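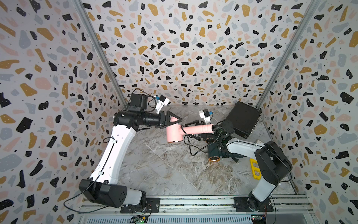 Asked by Rind
Student team lead, Jistelbridge robotics club

Two-arm handover keeps failing at the cord end. Is it our grip point or our data?

Our club is doing a two-arm project this semester. The task is passing a hair dryer from the left arm to the right arm and then setting it on the floor of the cell. There are two dryers, a pink one and a dark green one, and we want one policy that handles both.

We have 106 demos of the pink dryer and 54 of the green one, all teleoperated by club members. Training ran overnight on the school machine. On the green dryer it does okay. On the pink one the right gripper goes for the end of the handle by the cord, closes, and then the dryer twists when the left one lets go.
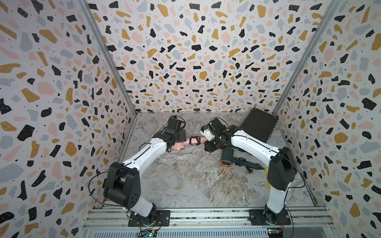
We tried slowing the release down and it helped a little. The wrist cameras are calibrated and the joint limits are fine. The club showcase is in January, so we would rather not record everything again. Should we change where the right arm grabs, or just add more demos?

2 answers

Answered by Botier
Club mentor

Change the grab point first. The end of a handle is a bad place to hold something with a heavy head. Go closer to the balance point, which on most dryers is near where the handle joins the barrel. You can find it by resting the dryer on one finger.

After that, look at your demos by operator. When I helped a team with a similar job, two drivers were grabbing in different places and the policy picked something in between. Throw out the odd ones even if it costs you a third of the set.

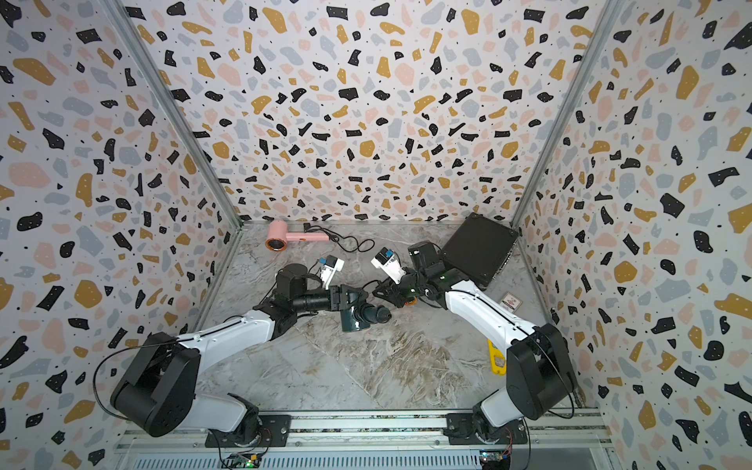
Also vary the cord. If it starts in the same coil every time, the arms will only know that coil. Move it by hand between episodes. I would record about 9 new pink episodes with the new grab point, just to check that the grip holds, and do the full set once you're happy with it.

Answered by Natgate

more demos. we had 3448 by the end of our season and it still dropped stuff sometimes. check your gripper pads too, ours were worn smooth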